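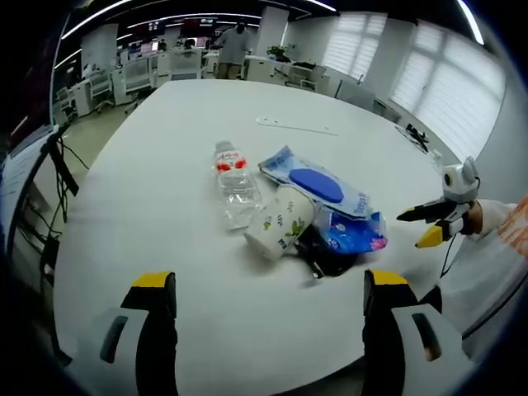
Our part of the Gronow project is the software that decides which object to pick up next. The planner takes a list of detected objects, scores each one by how easy it is to reach, and passes the winner to the grasp module. In the version from last term the score used only the distance to the nearest neighbor. That fails on a table like ours, where the paper cup lies on its side and partly overlaps a flat blue-and-white packet. The distance between the two is zero, so both got the lowest score and the planner stopped.

## 2. Changes to the planner

We replaced the distance score with an overlap graph. Each object is a node, and an edge from A to B means that A covers part of B. The planner only considers nodes with no incoming edge, so the top object is always taken first. Yichen Deng wrote the graph code and I wrote the test harness, which we called Memby.

The edges come from the segmentation masks. If two masks touch, we compare depth along the shared border and point the edge away from the closer object. When the depth difference is under 7 mm we leave the edge undecided and ask for another view.

## 3. Tests

We replayed 183 recorded layouts through both versions. A layout passed if the first object picked was one that a person had marked as free.

| Version | Passed |
|---|---|
| Distance score | 53% |
| Overlap graph | 70% |

Most of the remaining failures come from clear plastic. The depth values on a transparent bottle are noisy, and the edge direction flips between one view and the next. Crumpled packaging is the other problem. The segmentation often splits it into pieces, and the graph then treats each piece as its own object.

## 4. Open issues

- Cycles in the graph are broken at random. Hongjun Bai suggested using mask area instead, but we have not tried it.
- Memby reloads the model for every layout, so a full run is slow.
- Undecided edges are not logged yet. This should be fixed before the code is merged into the main branch in June.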